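Farora Cable Sorting Notes

Version 2, last changed 17 Mar 2019
Kept by Amerley Aryee

What this is

A set of written notes and a plain-text list covering the loose cable, wire and spools in the Farora workshop. It started as one page taped inside a cupboard door and grew from there. The list says what we have and which bin it lives in. The notes say how to put it away so the next person can get it out again.

The list has 436 entries. One entry is one length of cable or wire, or one spool. Plugs, adapters and cable ties are left out and have their own drawer.

What is in the folder

README.txt - this file
cables.csv - the main list
bins.csv - bin names, colors and shelf positions
labels.txt - wording for the printed labels, one per line
old/ - the version 1 list, kept for looking up old numbers

Columns in cables.csv

id - a number, never reused. If a cable is thrown out, the row stays and the status changes.
kind - cable, wire or spool
color - outer color in one or two words. Use the plain word. Version 1 had "lime," "chartreuse" and "yellowish" for what I think was the same roll.
length_ft - measured end to end, to the nearest foot. Blank if the piece is too tangled to measure. Please don't guess.
ends - what is on each end, or "bare"
bin - the bin name from bins.csv
status - good, check or gone
note - anything else

Lengths were taken with the tape on the long bench. Spools are listed empty or full, with no length for what is on them. A partly used spool counts as full until it is down to the core. This is not great and may change.

How the bins work

Bins go by color. The color tells you what stage the cable is at, and the label on the front tells you the kind. Yellow is for things that still need sorting. Teal is for things that have been sorted and can go back on the shelf. The big Delico tubs under the bench are for long extension cords only and are not in bins.csv.

A yellow bin should never go back on the shelf. Empty it, or leave it out with a note saying who is working on it.

Putting cable away

Start with one yellow bin and one teal bin, side by side on a clear surface. Find a free end before you pull on anything. Thin wire comes out first, by hand, and gets laid out loose on the surface until the whole length is free. Thick cable can wait in the bin while you do this.

Once a piece is free, wipe it down, check both ends, and look along it for cuts or flat spots. Good pieces under 20 feet are coiled by hand and tied in two places. Anything longer goes on a spool. Keep the spool upright with a flange on each side of the wire, and wind in even rows. Leave a few inches of tail and tuck it through the slot, if the spool has one. 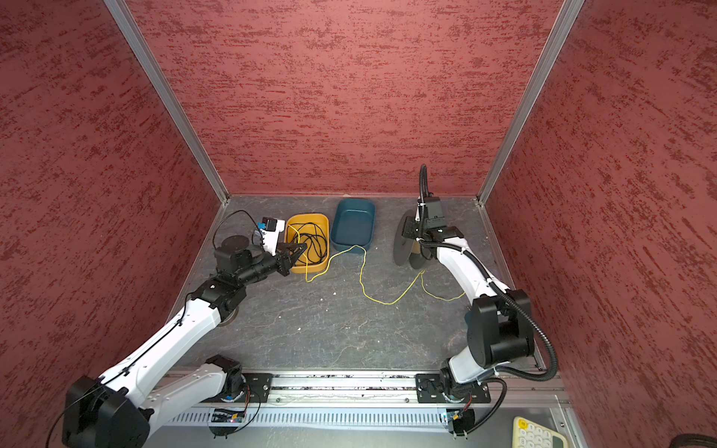

Why not wind the thin wire over the hand and elbow?

It puts a twist in every turn, and thin wire holds that twist. The next person to pull it off the coil gets a string of little loops that tighten into kinks. A spool lets the wire go on and come off straight. For thick cable under 20 feet a loose hand coil is fine.

Known problems

Entries 17 and 30 share a label. One is a gray cable with bare ends and the other is a short black one. The rows in the list are correct, the labels are not.

Some colors were written down under the old yellow lamps. Dark blue and black got mixed up most often. If the list says black and you are holding dark blue, change the row.

The Clavuvbridge boxes arrived after version 1 and were added in one afternoon. Their lengths were copied from the tags, not measured, and the note column says "tag" for these.

Rows marked "check" have damage to the outer cover. Don't use them until they have been looked at and the status has been changed.

Making changes

Edit cables.csv directly and put your initials in the note column. New rows go at the bottom. Don't sort the file before saving - it makes it hard to see what changed. Print new labels from labels.txt and stick them on the front of the bin, on the short side.

Next round

The next full check is planned for April. Things to do then: measure the tagged lengths, replace the two wrong labels, and decide if the cords in the Delico tubs should be listed after all. The cords for the Fan units in the back are also missing, and I have no lengths for them yet.

Use

Anyone can copy the list layout and the notes. The list itself is only useful in our workshop. Send corrections to Amerley, or leave a slip in the tray by the tape measure.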